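Folding fleece on the bed

A made bed is the best folding table in most homes. Pull the quilt flat first and push the pillows and cushions up to the head. Fleece is bulky, so give it the whole lower half.

Start with whatever is on top. A throw gets folded in half, then in thirds, with the stitched hem on the outside so you can find it again.

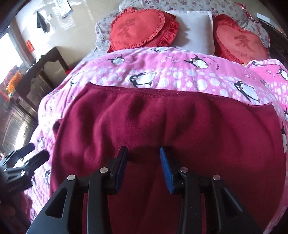

Farnell writes that a fleece throw should never be folded while warm from the dryer, as the creases stay in for days. Ten minutes lying open is enough.

Tops come next. Lay them front side up with the neckline toward the pillows and smooth the body down with your palm. Bring one sleeve in, then the other, and fold the bottom up to the collar. Thick tops take two folds, no more.
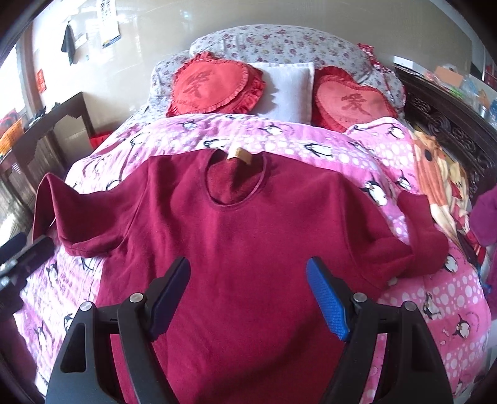

One reader prefers to go face down, because the sleeves cross at the back and the front stays smooth in the drawer. Either way works for fleece. For thin knits, face down is better.

If a fold goes wrong, pick the whole thing up, give it a shake and lay it out again. Tugging at one corner only twists the seams.

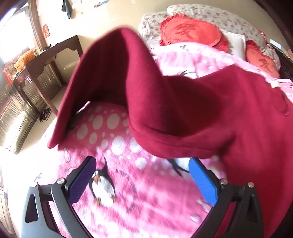
Dark red fleece on the penguin blanket, crumpled into a tall fold.

Keep the finished stack to 9 pieces or the bottom ones flatten. Store it away from the radiator.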